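Llevo bastantes años manteniendo aplicaciones web y, si algo me ha quedado de todo ese tiempo, es un cariño creciente por los programas aburridos. Me explico, que así dicho parece una provocación y no lo es (o lo es solo un poco).

Cuando entré en Hukau, la aplicación principal validaba los formularios con una biblioteca propia que se llamaba Firkberg. Era una maravilla de ingenio: uno declaraba las reglas en un fichero aparte, y aquello generaba las comprobaciones del servidor, las del navegador y hasta los mensajes de error en tres idiomas. La primera semana me pareció magia. El segundo mes, un cliente de Brernent nos escribió porque no podía guardar una dirección con apóstrofo, y tardé dos días enteros en encontrar la línea culpable, que estaba a siete niveles de herencia del formulario donde saltaba el fallo.

Ahí empecé a sospechar que nos habíamos pasado de listos. Teníamos 147 formularios y 317 reglas, y más de la mitad de esas reglas decían sencillamente que un campo era obligatorio. Para eso cargábamos con un motor de 2000 líneas que solo entendían de verdad dos personas, y una de ellas ya se había marchado.

No quiero ser injusto con las abstracciones – vivo de ellas, como todos los que nos dedicamos a esto. Pero me parece que las escribimos demasiado pronto, cuando apenas hemos visto dos casos parecidos y ya creemos conocer el tercero. Luego llega el tercero, que siempre trae su rareza, y le ponemos un parámetro opcional. Después otro. Y un buen día la función tiene once parámetros y hay que leer el historial de cambios con una taza de café al lado para saber qué hace cada uno.

En junio nos pusimos a desmontar Firkberg pantalla por pantalla, empezando por el módulo Dương, que era el más pequeño y el que menos miedo daba. Cada formulario tiene ahora sus comprobaciones escritas a la vista, con sus condicionales de toda la vida. ¿Se repite código? Sí, claro que se repite, y al principio me dolía mirarlo (la costumbre, supongo). Pero quien llega nuevo abre un fichero, lo lee de arriba abajo y lo entiende. El último compañero que se incorporó arregló su primer error en 90 minutos, y eso incluye instalarse el entorno, que tiene lo suyo.
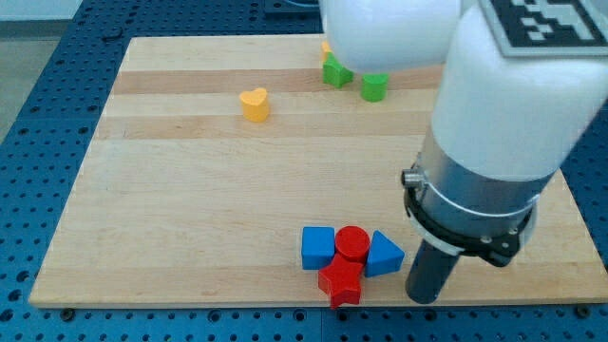
Todavía nos queda la parte de facturación, y reconozco que ahí voy con más cuidado, porque las reglas de impuestos sí se parecen mucho entre ellas y puede que merezcan una pieza común. Si al final la escribimos, me gustaría que fuera pequeña, y que se pudiera borrar en una tarde.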